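자주 묻는 질문: 집에서 화분 키우기

안녕하세요, 동네에서 작은 식물 가게 Peddale을 하고 있어요. 손님들이 계산대 앞에서 물어보시는 게 매번 비슷해서 아예 한 페이지에 모아 봤습니다. 제 경험 위주라 교과서랑 좀 다를 수도 있어요!

물은 며칠에 한 번 주면 되나요?

제일 많이 받는 질문인데, 저는 날짜로 대답을 안 해 드려요. 같은 식물이라도 남향 거실에 있느냐 북향 방에 있느냐에 따라 흙 마르는 속도가 완전히 다르거든요. 손가락을 두 마디쯤 넣어 보고 속까지 말랐으면 그때 주세요. 줄 때는 화분 밑으로 물이 빠질 만큼 듬뿍 주시고요. 받침에 고인 물은 꼭 버려 주세요. 이거 안 버려서 뿌리 상한 화분을 저도 여럿 보냈습니다 ㅠㅠ

겨울에도 똑같이 주나요?

아니요, 확 줄이셔야 해요. 1월에는 저희 가게 화분들도 거의 자라질 않아서 물도 아주 가끔만 마셔요. 그리고 수돗물을 바로 주지 마시고 실내에 반나절 두었다가 주세요. 보일러 켠 바닥에 화분을 바로 놓는 분들이 은근히 많은데, 낮은 선반이라도 하나 받쳐 주시는 게 좋아요.

잎 끝이 갈색으로 변해요. 죽는 건가요?

보통은 아니에요. 겨울철이면 건조한 공기를 먼저 의심해 보시고, 히터 바람이 직접 닿는 자리라면 옮겨 주세요. 갈색 부분은 가위로 잎 모양 따라 살짝 잘라도 괜찮아요. 다만 초록 부분까지 바짝 자르면 거기서 또 마르니까 갈색을 아주 조금 남기는 게 요령입니다. 잎 전체가 노랗고 흙이 계속 축축하다면 그건 과습 쪽이에요.

분갈이는 언제 하나요?

봄에 하세요. 화분 구멍으로 뿌리가 삐져나왔거나, 물을 줘도 흙 위에서 한참 안 내려가면 때가 된 거예요. 새 화분은 지금 것보다 딱 한 치수만 크게요. 큰 집에 살게 해 주고 싶은 마음은 알겠는데(저도 그랬어요), 흙이 너무 많으면 물이 안 말라서 오히려 고생합니다.

흙은 뭘 쓰면 돼요?

처음이시면 시중에 파는 분갈이용 상토에 펄라이트만 좀 섞으셔도 충분해요. 저희 가게에서는 Pruven이라는 이름으로 미리 섞어 둔 흙을 500그램과 1000그램 두 가지로 팔고 있어요. 작은 화분 하나면 작은 봉지로도 됩니다. 남은 흙은 입구를 잘 접어서 그늘에 두세요.

비료는 꼭 줘야 하나요?

봄부터 초가을까지만, 그것도 포장지에 적힌 것보다 연하게 타서 주세요. 갓 분갈이한 화분이나 시들시들한 화분에는 주지 마세요. 아픈 사람한테 고기부터 먹이는 거랑 비슷해요.

아이가 있는 집인데 어디에 두면 좋을까요?

식물 고르기가 먼저예요. 잎이나 수액을 먹으면 탈이 나는 종류가 꽤 있으니까 사기 전에 이름을 꼭 확인하시고, 모르겠으면 아이 손이 안 닿는 높은 곳에 두세요. 괜찮은 종류라면 작은 화분 하나쯤은 큐브나 고리 끼우기 장난감이 굴러다니는 하얀 테이블 위에 같이 있어도 예쁘더라고요. 초록 잎 하나 있다고 분위기가 꽤 달라져요. 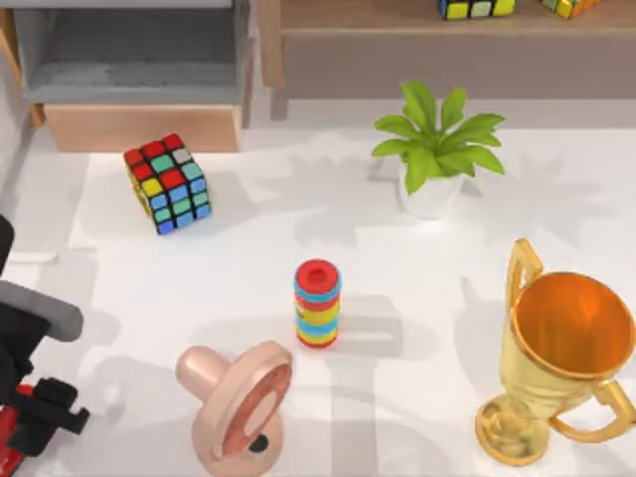
흙에서 작은 날벌레가 나와요!

뿌리파리일 가능성이 높아요. 일단 물을 끊고 겉흙을 바싹 말려 주시고, 화분 옆에 노란 끈끈이를 꽂아 두세요. 그래도 계속 나오면 윗흙을 걷어내고 새 흙으로 덮어 주시면 됩니다. 한 번에 안 끝나요, 몇 주는 봐야 해요.

산 화분이 금방 시들면 교환되나요?

받으신 지 일주일 안이면 사진을 보내 주세요. 배송 중에 상한 건 바로 바꿔 드리고, 그 뒤에 생긴 문제도 같이 원인을 찾아 드릴게요. 화분 전체가 나온 사진이랑 흙 가까이 찍은 사진, 두 장이면 제일 좋아요. 답장은 보통 가게 문 닫고 저녁에 드립니다.

마지막 수정: 2024년 1월 29일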